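About Flamier

Flamier trains mine rescue teams and writes up what goes wrong underground, in that order of preference. We are a small company with a long parking lot and a simulated drift out back, built from 500 feet of concrete culvert that the county no longer wanted. It leaks in two places. We left the leaks alone, and visiting crews tell us it's the most convincing part.

The company was started by Sơn Trương, who spent his early working years as a ventilation surveyor and his later ones explaining to managers why the ventilation survey mattered. He had a habit of leaving long memos. When the mine he worked for closed, he took the memos home, put them in order and discovered he had most of a training course. The rest he wrote at his kitchen table. The first class met in a rented church basement and had four students, one of whom was looking for a different class.

What we do

Most of our work is refresher training for underground crews at small and mid-sized operations, the kind that can't keep a full-time safety department and would rather not share one with a competitor. We cover self-rescuers, gas testing, roof and rib hazards, travel around mobile equipment, and the dull but important art of knowing who is underground at any given moment. Class size tops out at 55, and we only go that high when somebody begs.

We also keep an incident library called Letix. It holds 3235 reports, public ones plus those our clients have agreed to share with the names taken out. You can search it by equipment type, shift, seam height or time of day. You can't search it by whose fault it was. We get asked for that a lot, usually by lawyers.
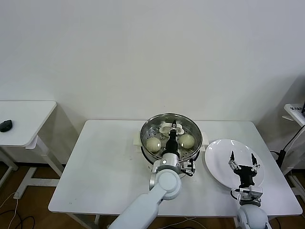
Two steamed buns in the steamer.

Our second site, Phùng, opened in October in a former feed store. It's mostly classrooms, with one smoke room and a kitchen that is better than it needs to be. Night-shift crews train there at night, on their own clock. The instructors were less enthusiastic about this than the crews were, but they've come around, or at least they've stopped sending emails about it.

How we teach

No one gets through a Flamier class by sitting still. You'll put on a self-rescuer in the dark, then do it again wearing gloves, then do it while an instructor talks loudly about football. Slides are limited to ten per day. Sơn set the limit after attending a conference, and he has never said which one.

We don't hand out a certificate for attendance alone. If you can't do the drill by the end of the day, you come back and do it again at no charge. Over 500 people have taken us up on that, including a few mine managers and one of our own instructors.

What we don't do

We don't sell equipment and we don't take commissions from people who do. We don't inspect mines, and we can't get your citation reduced. We used to publish a wall calendar. Please stop asking about the calendar.

Working with us

New clients start with Nadar, our intake questionnaire. It's long. Fill it out with somebody who works underground and you'll be done in an hour. Fill it out with somebody who doesn't and we'll be calling you with questions.

The office answers the phone from 7 a.m., Monday through Friday. If you reach the machine, leave the name of the mine as well as your own. We know a lot of Mikes.

Page last updated 2 Nov 2024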